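Lumero Sets Its Equipment Plan, and a Second Robot Station Is on It

Posted 3/31/23

The workshop team at Lumero has its equipment plan for the coming year, and the big item is the one people have been hoping for: a second two-arm robot station, to go beside the one that already spends its days on plates, racks and other ordinary household things. The plan was agreed in February after a long round of quotes, and the order is with the supplier now.

Inmaculada Lorente, who put the plan together, started from the work and moved outward to the price list. What does a station need around it before anyone can get a good day out of it? Her answer runs to 21 lines, and the arms take up only two of them. The rest is tables, grippers, cables, spare fingers, a shelf for props, and time – plenty of time – for setting up. 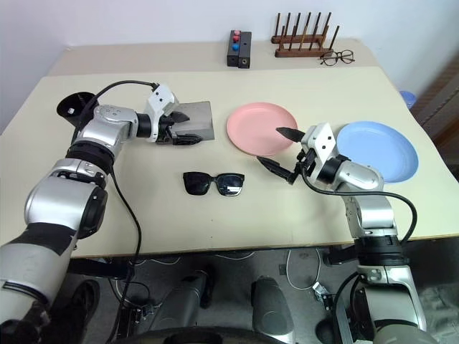
Issue 58

Two suppliers made the final round. Lunard offered the lower price for the arms alone, with grippers and mounts quoted separately. Palacios came in higher but put the grippers, one spare set of fingers and the first service visit into a single figure. Once everything was added up on the same sheet the gap got very small, and the team went with Palacios. Delivery is promised within 90 days, and there's already a strip of tape on the floor where the new station will stand!

Lorente is especially pleased that the small things have their own budget line this time. Last year, props and spares came out of whatever was left over, and that meant a lot of asking around. "A rack or a plate costs next to nothing," she says, "but if you don't have the right one on the shelf, the most expensive thing in the room sits still." The new line covers tableware in several colors, racks in more than one shape, and a good pile of odds and ends.

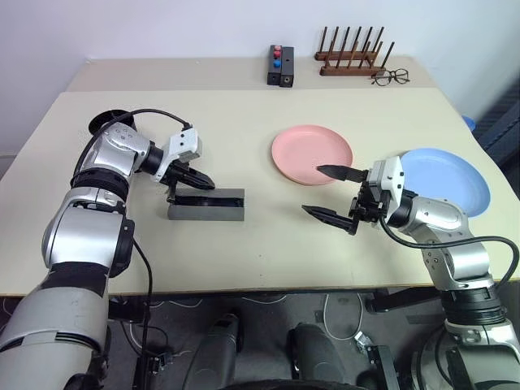

Both grippers over the front table, with the plates and the peg rack in reach.

The furniture got a proper look too. The current layout, a main table with a narrower one pushed up behind it, works well for reaching and placing, so the second station will copy it. Buying the same tables again also means a task set up at one station can move to the other without starting from scratch. The team is excited about that part, and rightly so. It should make side-by-side runs possible for the first time, and it gives new staff a place to learn while the regular work goes on next door.

Cable management gets its own line, with floor channels and longer sleeves for both stations. So does training: 11 staff members are down for a two-part course, the first half before delivery and the second on the new equipment once it's in.

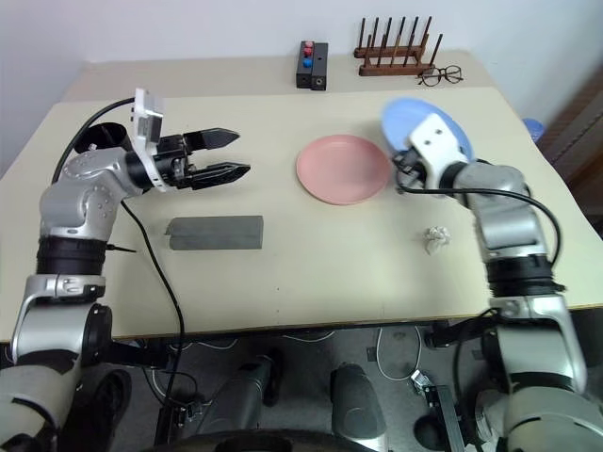
Some things had to wait. A mobile base was on the first draft and came off it when the quotes arrived, and so did a larger workbench for repairs. Both go to the top of the list for the next round, along with a storage wall that the Umbridge workshop has been asking for. Umbridge will borrow time on the second station in the meantime, and a sign-up sheet for that goes out once the delivery date is confirmed.

Staff who want to suggest props or tasks for the new station can send them to Lorente. She'd like household items that are cheap, easy to replace and a little awkward to pick up – the more awkward, the better. The full equipment list is on the shared drive in the planning folder.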